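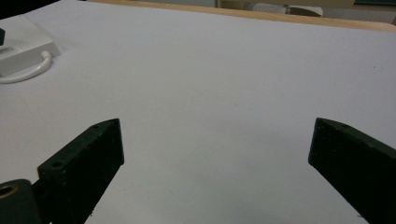 Will there be subtitles for the people who do not hear well? The Dristdale library asked us this by letter, after the second screening, and they added that their older visitors like the films very much but lose half of the words. We answered yes, from March. It is the main change in this period, so I start with it.

Bellstead Film Evenings
Progress report to the Fovwood Fund
2020-01-23

Screenings

In this period we showed four old films, all in the Bellstead hall: two comedies, one western and one crime story. Together they had 637 visitors. In the application we wrote 700 as our goal, so we are below it. The western was the weakest evening. It snowed, and the bus from Dristdale did not run after six o'clock. The crime story was full, and we had to bring extra chairs from the school next door.

We keep the ticket price as it was agreed. Children and students come in free.

Subtitles

Two of the four spring films already have good English subtitles on the copy we rent. For the other two we have to make them ourselves. The first is finished and was checked by a person who knows the film well. The second is more difficult — the actors speak fast and the sound is old. I expect it will be ready before the March screening, but I can not promise it today.

Sound and projector

The projector lamp was changed in the autumn, as planned in the budget. The left speaker still makes a noise when the music is loud. The repair shop has looked at it two times. If they do not find the fault, we would like to use the money for printed posters, which we did not spend completely, to rent another speaker. Please tell us if this needs a written request.

Talks before the film

The short talks are now 15 minutes, which is shorter than in the beginning. Visitors told us they want to hear how the film was made and less about the prizes it won. After the second comedy over 60 people stayed in the hall to discuss, and we closed later than the rental contract allows. The hall sent us a small extra bill. We paid it from the ticket income and not from the grant.

Rights

The rights for the spring films are paid, except one. The Þórarinsdóttir collection has not yet confirmed the date for the silent film. We wrote to them again last week. If they say no, we will show the second western from our reserve list, and the cost is the same.

The table of expenses and the copies of the bills follow by mail. The next report will come after the last spring screening.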